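Gulley Riddims: a small collection of reggae and dancehall lyric sheets

July, by the Stadbridge archive desk
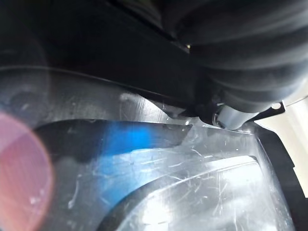

Can I use these sheets in my own project? You're very welcome to, as long as you credit Gulley and pass along any fixes you make to the words.

There are 349 sheets in this release, typed up by ear from old singles (a slow and happy job!), and each one sits in a plain text file with the song title on line one. Patois spellings vary, so please search loosely.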